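Home Visiting What's On Shop Getting Here Contact

Veltmont Open Day: the tableware rooms

I went to Veltmont expecting a sales pitch, and for the first hour I got one. Paquette had the big stand by the door, with a banner promising 928 ways to lay a table. I saw the same three place settings in different colours. Entry was free, parking was not.

The Drutomix room was quieter. The idea is that you stop sorting cutlery into slots and keep the lot in one grey tray, chopsticks, fork, ladle and all, which you carry to the table. Jianhua Xiao, who was showing people round, called it a system. I'd call it a tray.

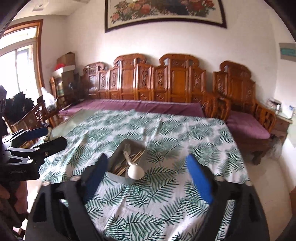 I asked whether anyone had tried it at home for longer than a weekend. Firouzeh Akbari told me they had lent out 50 sets last September and most people kept using them. She didn't know how many "most" was. My own drawer has slots and I can find a teaspoon in the dark, so I remain to be persuaded.

The palm-leaf tablecloth I did like, creases included. It made plain cutlery look cheerful — even a white plastic spoon beside a metal fork. I couldn't find a price for it anywhere, and the man on the till thought it was only for show.

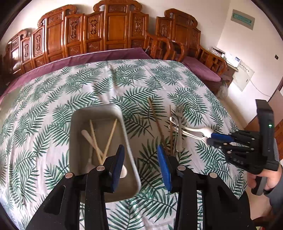

Grallov and the way out

Grallov make lidded storage boxes and claim to have sold more than 4000 of them. The lids stick. Tea was good, the scones were dry, and the bus back runs once an hour, so check before you queue for the shop.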